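The Fruit Table at Karnholm
An afternoon at a robot open day, where the job was clearing up after a snack
2025-12-16

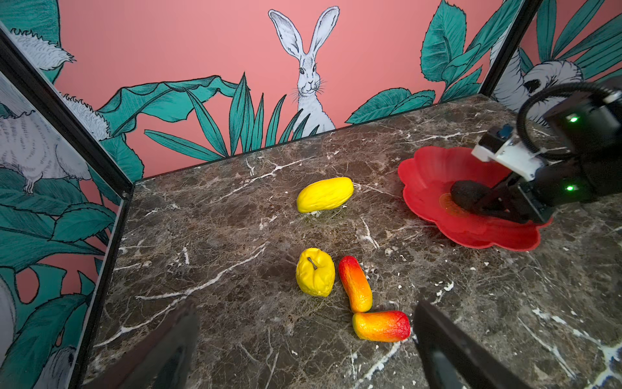

The open day at Karnholm started at one, and by half past the coat rack was full. The company rents the ground floor of a former carpet showroom and builds two-armed robots for light work in kitchens and care homes. It lets the public in twice a year. The December visit is the bigger of the two, and this time 46 people had signed up.

Most of them went straight to the fruit table. It is the station Karnholm shows first, a marble top with jungle wallpaper panels around it, pink with teal leaves and white animals. The robot works with two grippers, one on each side, and its task is to put artificial fruit into a red bowl shaped like a flower.

Yuk-lan Liao ran the table for the afternoon. She has been with the company four years and came from a job repairing ticket machines. She wore a headset microphone but mostly didn't need it.

"People ask why the wallpaper," she said. "We used to do everything in front of a white sheet. Then we put the robot in a real dining room and it got much worse at finding things. So now we change the walls. This one is the jungle. We also have stripes, and one with boats on it."

The panels bolt onto black metal posts and can be swapped by two people in 14 minutes. The company keeps its own record of how the robot does in front of each one. The jungle was hard at first, Liao said, and she put that down to the leaves, which have strong outlines. The robot would sometimes turn its attention to the wall and stay there.

The fruit is harder than it looks too. It rolls. The yellow lemon has a small stem at the top that can catch on a finger. The long yellow one has to be taken across the middle or it swings. The small red and yellow ones are about the right size for the grippers but tend to be left lying close together, and the robot has to decide which to go for without pushing the other away. Then there is the brown one, which staff call the potato. Visitors spent some time disagreeing about whether it was a kiwi.

Each round begins with a member of the public placing the fruit. Children are good at this and show no mercy. A boy in a green sweater balanced one piece on top of another, stood back and folded his arms. The robot knocked the stack over on its first try, then collected both pieces from where they had rolled. He asked for another turn and got one.

Watching it is slow. An arm comes out over the table, stops, lowers, stops again, and closes. Several visitors said they had expected it to be faster. Liao told them the speed is set low on open days and is not very high on other days either. A person could clear the table in a few seconds.

At a desk behind the table, Lemlem Negash kept the log. She writes down every round by hand in a ruled notebook before it goes into the computer, a habit from her years in a hospital lab. Before the doors opened she had 899 rounds recorded for this set of fruit, and the hope was to reach 1000 before the building closed for the holidays. A round counts whether it goes well or badly. She marks drops with a small cross and adds a note if she thinks she knows the cause.

"Grabbed too near the end," she read out from one page. "Grabbed too near the end. Bowl moved. Grabbed too near the end."

The bowl is light plastic and slides on the marble if a finger touches the rim. A heavier one was tried in the fall and taken away again. Negash was against it. Homes have light bowls, she said, and the robot will have to get used to them.

Two other firms had sent people. Holta, which makes trays and serving carts, was there to talk about handles. Hsiao supplies the soft pads used inside some grippers and had brought a box of samples that visitors could squeeze. A third station, a towel-folding robot named Alik, was down for most of the afternoon with a cable fault — a sign on its chair said to try again at three. It was running by twenty past, and folded hand towels into thirds for a small crowd.

Back at the fruit table, a retired school cook asked Liao whether the robot could tell a ripe mango from a hard one. It can't. It measures how far the fingers close and little else, and real fruit is a project for next year. The cook said she would come back for that, and wrote her name on the list by the door.

The next open day is planned for spring. Entry is free, but places have to be booked ahead, and children need an adult with them.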